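The Overnight Kit, Reconsidered

Guests at the residence halls operated by the Jalton Foundation once received a sealed pouch on arrival. It held a razor, a comb, a shower cap and several other articles, most of which were left behind unopened. In January the foundation replaced the pouch with a shorter list, and the halls now assemble each kit to order.

The change was directed by Khrystyna-Mariia Boiko, who manages guest supplies for the foundation's 2 halls. Her office reviewed 400 returned pouches before settling on the present contents: a toothbrush, toothpaste, soap, wipes or tissues, and a small towel.

"People forget the same few things," Boiko said. "We wanted to supply those well and leave the rest at the front desk."

Full-size toothpaste replaced the miniature tube, as many guests stay 8 nights or longer. Towels are rolled or folded according to the bag in use -- the Didenko hall favors a drawstring sack, the Prokavero hall a flat case.
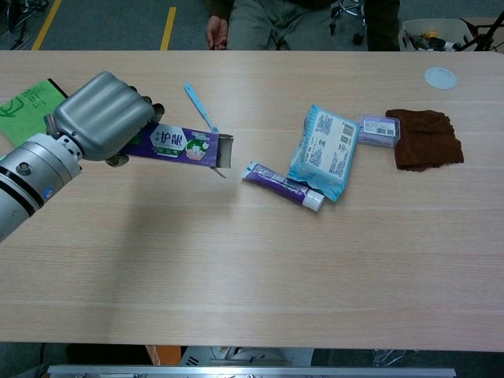
Toothpaste, a light blue toothbrush and a folded dark brown towel among toiletries on a wood-grain table.

Outer cartons remain a matter of discussion. Some staff prefer to discard them before packing, which saves space; others keep them so that guests may read the label. The foundation has left the decision to each hall.

Requests for additional articles may be made at either front desk until midnight.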